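Guides > Dog Health at Home > Boltach Resting Mat

Last updated: Saturday, October 17, 2020

Section 3: Placing the mat and taking the first readings

This section covers the Boltach Resting Mat with the standard control unit. If you have the travel version, the steps are the same except for power, and you should read Section 7 first.

The mat records your dog's breathing rate while the dog is lying still, and it records body weight each time the dog steps on and settles. It does not diagnose anything. If your dog is struggling to breathe, has pale or blue gums, or has collapsed, call your vet or an emergency clinic right away and leave the mat for later.

Before you start

You will need the mat, the control unit, the short gray cable, the power adapter, and a phone with the Cluvix app installed. Have your dog's most recent weight from the vet written down. You will enter it in step 9.

The mat cannot read dogs lighter than 700 grams. Very young puppies of small breeds may fall under this. Wait until they have grown, or use a kitchen scale and enter the weight by hand in the app.

Choosing a spot

1. Pick a place where your dog already sleeps. Dogs that are moved to a new corner for the sake of the mat often take days to settle, and the early readings will be too high to use.

2. Check that the surface is flat. Tile, wood and short carpet are all fine. On thick carpet, slide the stiff backing board under the mat with the printed side facing down.

3. Keep the mat away from washing machines, dryers, floor fans and large speakers. Vibration through the floor is read as movement, and the app will throw out the session.

4. Leave a hand's width between the mat and any wall. If the mat touches the wall, part of the dog's weight can end up on the baseboard.

CAUTION: Do not put the mat on top of a heating pad or heated floor panel. The sensors drift when warmed from below and the mat will need to be reset.

Covering the mat

The mat may be used bare, but most dogs prefer something over it. You can use one layer of your own bedding. A blanket or an old piece of clothing that smells of the household is a good choice for a dog that is nervous about new things.

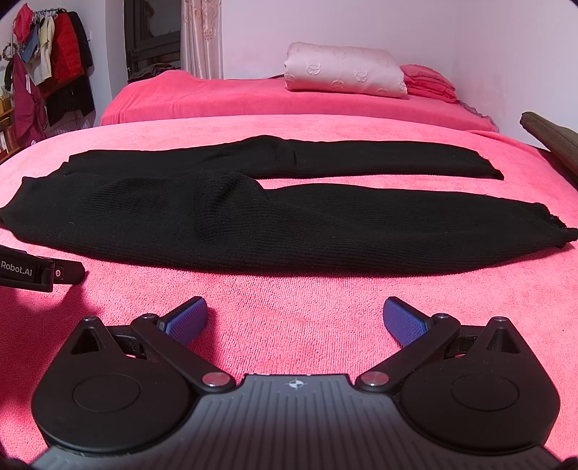 Black knit clothing laid out on a pink blanket.

5. Spread the cover over the mat so it lies loose. Do not tuck it under the mat. A tucked cover pulls on the corners, and the four corner sensors need to move freely.

6. Take off anything with buttons, zippers or drawstrings. Check loose threads as well if your dog chews.

7. Press the TARE button on the control unit once, with the cover in place and no animal on the mat. The light blinks amber and then turns solid green. Whenever you change the cover, press TARE again.

NOTE: Covers heavier than 1,638 grams cannot be tared. The unit shows E4 and the light stays amber. Use a lighter cover.

Connecting the control unit

8. Plug the gray cable into the mat until it clicks, then into the socket marked MAT on the control unit. Plug in the power adapter last. Run the cable out from the side of the mat where your dog does not walk. If your dog chews cables, use the plastic sleeve from the accessory bag. It opens along one side and snaps closed over the cable.

9. Open the Cluvix app and choose Add Mat. Hold the phone near the control unit until the serial number appears, and check it against the label on the bottom of the unit. Enter your dog's name, age and last known weight.

10. Choose your dog's size group. If your dog falls between two groups, pick the smaller one. The size group only sets how sensitive the mat is to small movements and can be changed later without losing any records.

If the serial number does not appear, check that Bluetooth is on and that no other phone in the house is connected to the mat. Only one phone can be paired at a time. A second person can see the readings by signing in to the same Cluvix account, but cannot change the settings.

The first readings

Let your dog come to the mat when it wants to. You can put a treat in the middle the first few times, but wait until it has been eaten before expecting a reading. Licking and chewing both show up as movement.

A session begins when your dog has been lying still for 10 minutes. The green light dims to let you know. Breathing is then counted until the dog gets up or changes position. Short sessions are kept but marked with a hollow circle in the app. Sessions with a filled circle are the ones to show your vet.

For the first week, do not read much into single results. A dog that has just come in from a walk, or that has been playing, will breathe faster. So will a dog that is dreaming. The app works out a usual range from the filled-circle sessions and draws it as a gray band. If the band has not appeared after a week, look at how many sessions are hollow and go back to steps 1 through 4.

Weight is recorded separately and does not need a full session. The dog has to have all four feet, or its whole body, on the mat. A large dog that sleeps with its head on the floor will show a lower weight on some days. You can delete those entries by holding a finger on them.

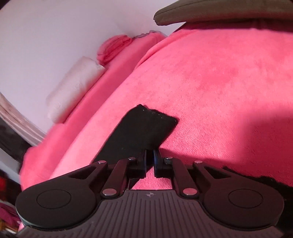
Washing the cover affects the readings more than most owners expect. A freshly washed cover may weigh slightly less than one full of hair, and a damp one weighs a good deal more, so dry it fully and press TARE before your dog lies down again. Thick covers need extra care. With a large plush blanket like the pink one in the photo, fold it once at most and keep the folds away from the corners of the mat, or the weight will be spread unevenly. If the blanket is much bigger than the mat, let the extra hang over on the side away from the cable. Plush fabric also holds hair and crumbs, and shaking it outside once a week is enough between washes.

If your dog has a health condition

Tell your vet that you are using the mat. Ask what resting rate they would want to hear about, and enter that number under Alerts. The app has no alert set when you first install it, and Prirside does not suggest one. The right number depends on the dog and the condition.

Do not change or stop any medicine because of a reading from the mat. If a number worries you, count the breaths yourself while the dog is asleep. One rise and fall of the chest is one breath. Count for thirty seconds and double it. If your own count agrees with the mat, call the vet.

Dogs wearing a cone or a body wrap after surgery can use the mat. Place it so the cone does not rest on the edge. Keep the mat dry, and do not use it under a dog with an open or draining wound unless there is a waterproof sheet between the mat and the cover.

Storing and sending records

The control unit holds 400 sessions without a phone. After that, the oldest are written over. Opening the app near the unit copies everything across and clears the memory. To send records to your vet, choose Share, pick the dates, and choose either the one-page summary or the full table. Most clinics will want the summary.

If you have more than one dog, set the mat to Several Dogs in the app. It tells them apart by weight, so it works well for a beagle and a shepherd and poorly for two littermates. Where the weights are close, sessions go into a folder named Unsorted and you can assign them yourself.

Light codes

Solid green: ready
Dim green: session running
Blinking amber: taring, keep off
Solid amber: cover too heavy, or mat not flat
Blinking red: cable loose between mat and unit
Solid red: unplug, wait one minute, plug in again

If solid red comes back after a restart, stop using the mat and see Section 9, Returns and Repairs.

Related guides
Section 4: Reading the weekly chart
Section 5: Cleaning the mat and replacing the backing board
Section 7: Power options for the travel version
Helping an older dog get used to a new bed
Siriwan water bowl: pairing with the Cluvix app
What to bring to a follow-up vet visit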